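Reseña: nevera de viaje Grisance para medicación (tratamiento de fertilidad)

28 de julio

Escribo esto rápido que me quedan veinte minutos de siesta ajena (la de mi marido, no la de nadie más, todavía). Prometí reseña de la neverita y aquí va. Segundo ciclo de FIV, para las que llegáis nuevas. El primero fue en noviembre y salió mal, ya lo conté en su día y no lo voy a repetir.

Lo que hay que guardar en frío. En mi caso dos medicamentos de los de pinchar, a temperatura de nevera, sin congelar. Los vuestros pueden ser otros, mirad el prospecto y preguntad en la clínica. Yo pregunté tres veces la misma cosa y me contestaron las tres sin suspirar.

Y lo de siempre: la estimulación no espera. Si te toca boda, te pinchas en la boda. Si te toca tren, en el tren. A mí me tocó la boda de mi prima y además cuatro horas de coche con el aire acondicionado a medio gas. De ahí la compra.

Antes tenía la bolsa blanda de Drikis, la que lleva un bloque de gel que metes en el congelador la noche anterior. En invierno, bien. En julio, una ruina. Salí a las nueve y a la hora de comer el bloque estaba blando y yo llamando a farmacias de pueblo para preguntar si me dejaban un hueco en la nevera. Me dejaron. Una señora encantadora en la segunda, que además me dio un abanico. Pero no se puede vivir así.

La Grisance es rígida, con cable. Enchufe de casa, de coche y una batería que se compra aparte. Ojo con esto porque en la caja sale dibujada la batería y tú das por hecho que viene. No viene. Me enteré en la cocina, con todo abierto y la maleta a medio hacer. Mal.

Tamaño. Como un neceser grande. Caben los bolígrafos tumbados y una caja pequeña de viales, si quitas el cartón. Las agujas no, van fuera, que tampoco necesitan frío. Si llevas la medicación de un ciclo entero no te cabe ni de broma, yo llevaba para 5 días y ya iba justa.

Temperatura. Tiene pantallita. La pones en marcha vacía y tarda 30 minutos en bajar, eso con la casa fresca. En el coche al sol más, no lo cronometré, iba mareada. Una vez fría se mantiene. Le metí un termómetro aparte porque no me fío de nadie y marcaba casi lo mismo que la pantalla, una décima arriba, una abajo. Eso para mí es lo más importante de toda la reseña y lo pongo por el medio, perdón.

Ruido. Hace ruido. Un zumbido tipo ventilador de ordenador viejo. En el hotel la puse en el baño con la puerta cerrada y aún la oía. Claro que yo esos días oía crecer la hierba. Mi marido durmió como un tronco.

La tapa cierra con clip y el clip es flojo. Es lo que menos me gusta. A la segunda noche se abrió sola dentro de la bolsa y menos mal que la miro cada dos por tres. Ahora le pongo una goma del pelo alrededor. Funciona, pero por ese precio no debería llevar yo una goma del pelo puesta ahí.

Alarma si se calienta: sí. Pita. Pitó en mitad del brindis porque alguien la desenchufó para cargar un móvil. Salí corriendo con tacones. Toda la mesa de los tíos preguntando si era un marcapasos. Dije que sí, que de alguien. No tenía ganas de explicar.

También miré la de Gurnley, que es más barata y la recomienda medio foro. No la he tenido, no puedo opinar mucho. Aicha Bouzid, que coincidió conmigo en la sala de espera en el primer ciclo y seguimos hablando, la tiene y está contenta, aunque la suya no lleva pantalla y va un poco a ciegas. Me la ofreció prestada, le dije que no por orgullo, y aquí estoy, con un agujero en la cuenta.

Limpieza: trapo húmedo y ya. El interior es liso. Se forma un poco de agua en el fondo, le pongo papel de cocina doblado y lo cambio por la mañana. Las instrucciones de esto no dicen nada. Las instrucciones en general dicen poco y traducidas regular, "no introducir el bebé" ponía en un sitio, supongo que querían decir bebida. Me reí y luego lloré un rato, cosas de las hormonas. O no de las hormonas.

La funda de Imrie que venden como compatible: le baila por los lados. No la compréis. Devuelta.

Lo de los aviones no lo he probado. Me lo preguntasteis varias. Pedid el informe a la clínica con tiempo, eso sí, el mío tardó una semana, y llamad a la compañía por lo de la batería. No os puedo decir más.

A favor
Frío estable, con termómetro aparte comprobado
Alarma que se oye (vaya si se oye)
Enchufe de coche con cable largo, llega al asiento de atras

En contra
El clip de la tapa
Batería aparte
El zumbido
Poca capacidad para un ciclo completo

Nota: 3 y medio sobre 5. Si la tapa cerrase bien le daba un cuatro y pico.

¿La volvería a comprar? Para verano y viajes largos sí. Si solo vas de casa a la clínica y vuelta, ni se te ocurra, con una bolsa normal y un bloque decente te apañas. Y preguntad en grupos de segunda mano, que hay mucha gente que termina el tratamiento, por lo que sea, y la tiene en un armario. La mía irá para alguien cuando acabe, ya hay lista, no me escribáis para eso por favor.

De cómo va el ciclo no cuento nada hasta que sepa algo. Control el jueves. Folículos hay, de momento no pido mas.

Los comentarios los leo todos aunque tarde en contestar. Las que preguntabais por los parches de frío para la barriga, eso otro dia, que me falta probar los segundos. Se ha despertado, os dejo. 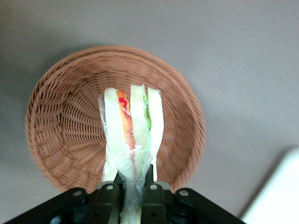 Cesta de mimbre redonda, color teja.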